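Consumer Behaviour, Week 6: Reading Claims About Home Storage and Tidiness
Lecture notes

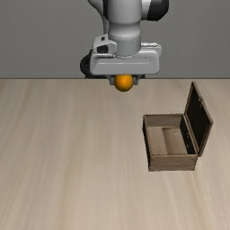

Fig. 1. Orange ball, open brown chest, pale tabletop (computer rendering).

1. Where we left off

Last week we looked at how firms describe a problem before they sell the cure for it. This week the problem is clutter. Please bring the Iveo leaflet from the week 5 pack, as I will refer to it throughout and I do not have spare copies.

My own position, so that you can discount it as you like: I think most of what is written about tidy homes is weak, and I think the part with numbers in it is weaker than the part without.

2. What is a clutter claim?

For these notes, a clutter claim is any statement that links the amount of stuff in a home, or the way it is kept, to some outcome for the people living there. Common outcomes are calm, time saved, better sleep and money saved. The claim may be open ("a clear hall gives you back your mornings") or carried by the layout of an advert, where the tired person stands in the messy room and the rested one stands in the clean one.

Notice that the two rooms in adverts of this kind often differ in a dozen other ways. The tidy one tends to be larger, with better light and newer paint. If you moved the mess into the good room, would the person still look tired? We are never shown.

3. The Iveo leaflet

Iveo says it asked 300 customers whether they felt calmer after buying its storage boxes, and that 99 per cent said yes. Take this slowly.

First, 99 per cent of 300 is 297 people. That leaves three who did not say yes. Anyone who has run a survey on anything at all, including whether people like their own name, should find this odd.

Second, they were customers. They had paid for the boxes and presumably wanted them to have been a good idea. We covered this in week 3 under buyer's comfort.

Third, the question was "Do you feel calmer?" with two answers on offer, yes and no. There was no box for "about the same", which I suspect is where most of us live.

Fourth, when? The leaflet does not say whether they were asked the next day or the next year. A drawer looks its best on the day you sort it.

4. Time-saved claims

The Workeo planner promises to save two hours a week otherwise lost to looking for things. I have not been able to find where the two hours came from. The small print points to "internal research", and the research is not available. Treat it as a number somebody liked.

Even if it were true, you would have to take off the time spent putting things away, labelling, and shopping for the containers. Writers on this subject rarely subtract. When you read a time-saved figure, ask whether it is gross or net, and assume gross until shown otherwise.

5. The case on the other side

I should be fair. Some storage habits plainly help some people. Keys on a hook by the door are easier to find than keys in yesterday's coat. Someone who shares a small kitchen has good reason to agree where the pans go. These are modest claims and I have no quarrel with them. My trouble starts when the hook becomes a way of life with a monthly fee.

There is also the point, made in several of your essays, that people may enjoy sorting things. Fine. Enjoyment is a perfectly good reason to do it, but then the claim should be that it is enjoyable, and it should be tested against other enjoyable things such as a walk.

6. Terms to know

Clutter claim – see section 2.
Buyer's comfort – the wish to think well of something already paid for.
Gross and net saving – before and after taking off the cost of the method itself.
Forced choice – a question with no middle answer.

7. For Thursday

Read the Hitel catalogue, introduction only. Mark every sentence that makes a clutter claim and write beside it what you would need to see before believing it. Two pages at most, please. Handwritten is fine if I can read it.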